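**Sat 27 July**

Up before six again. The heat came in with the light and I gave up on sleeping. Watered the tomatoes first, then the beans, then the pots by the back step. The big tomato has blossom end rot on four of the fruit. I pulled those and put them in the compost. The rest look fine. The cucumbers need picking every day now and I missed yesterday, so two of them are the size of my forearm and no use except for seeds.

Drove to Okedon for the water softener salt. They had moved it from the front of the store to the far aisle by the paint, and the price is up. Bought two bags. Also a hose washer, a box of deck screws and a new lid for the rain barrel, which I measured wrong and will have to take back. The thermometer on the bank said 97 at eleven in the morning.

On the way home I took the river road to see how low the water is. The gravel bar below the Limumness bridge is all the way out of the water and you could walk most of the way across. In January it was over the lower parking lot. There were a few kids on it with a dog. I stood in the shade for a bit and then my neck started to burn, so I left.

Lunch was cold chicken and the last of the potato salad. Read the water bill properly for once. We used 2,000 gallons more than last month, all of it garden I suppose, unless the toilet is running again. Put food coloring in the tank to check. Nothing in the bowl after half an hour, so it is the garden.

Afternoon was laundry and clothes. I have been meaning to go through everything before fall and there is too much of it. The rule is that if I haven't worn it since last summer it goes in the donation bag. I kept the jeans. 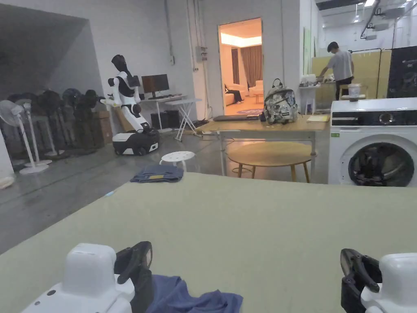 *Jeans folded, blue thing still to do.*

Filled a bag and a half. The brown coat went in, then came out, then went in again. It never fit across the shoulders.

Worked on the deck from five, when the shade gets to it. Replaced three boards at the end by the stairs and used 35 screws. The old ones were rusted through and two snapped off when I tried to back them out, so I left them in the joist and went in beside them. One of the new boards has a bow in it. I put it crown up and leaned on it and it mostly went flat. Needs stain but it should dry out for a few weeks first.

Supper late. Eggs and beans from the garden. Finished page 126 of the canal book, still at the part about the locks, which goes on. The wind turned around after nine and I opened all the windows on the north side. Some lightning a long way off to the west but no rain so far.

Tomorrow: return barrel lid, pick cucumbers, call about the gutter.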